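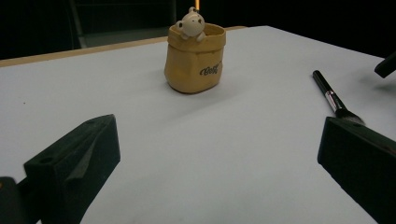

Notas para la charla: «Una pinza de mano en el taller compartido»
Taller Lumbao, 12 de noviembre de 2020

Arranque (sin saludo largo)
Preguntar quién ha visto el vídeo de Wolleck en el que un brazo ordena un escritorio entero. Esperar las manos. Decir que yo también lo vi y que por su culpa llevo desde junio montando una pinza. Sigo sin creerme el vídeo.

Lo que prometía el kit
El Kurnik se vende como proyecto de fin de semana. A mí me costó 28 tardes y 300 euros, sin contar los tornillos que cogí prestados del cajón común (los devolveré). El manual dedica 9 páginas al logotipo y media al ajuste de los dedos. Pausa aquí, suele haber risas.

La tarea
Coger un objeto fino de la mesa y meterlo en un bote. Nada más. Elegí un bote con forma de saco arrugado y un animalito blanco asomado al borde porque era el que tenía en casa. Insistir en que un objeto negro y delgado sobre una mesa blanca es un caso fácil, casi tramposo. Si alguien os enseña una demo, mirad el color de la mesa. 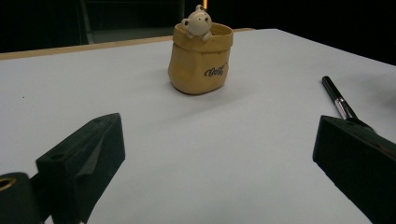

Los dedos
Son dos bloques negros, gruesos. Se comportan bien con cosas anchas. Con un mango redondo tengo más dudas: hay que bajar mucho, casi rozando el tablero, y el propio dedo tapa lo que uno quiere agarrar. En el foro de Prolau dicen que se arregla con más datos. Puede ser. Yo probaría antes con unos dedos más estrechos.

No enseñar la tabla de intentos, no se lee desde el fondo. Decirlo de palabra: 60 intentos, todos guiados por mi mano. Eso no es autonomía y no voy a llamarlo así.

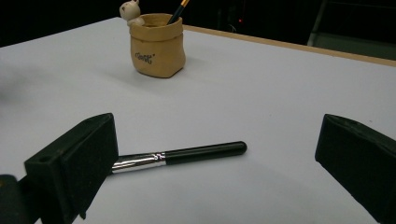
Lo que no sé
Si servirá con otra luz. Si servirá con otro bote. Si alguien que no sea yo sabría repetirlo con mis apuntes.

Si sobra tiempo: contar lo del cable que monté al revés. Si no, pasar a preguntas y dejar la pinza en la primera fila para que la toquen.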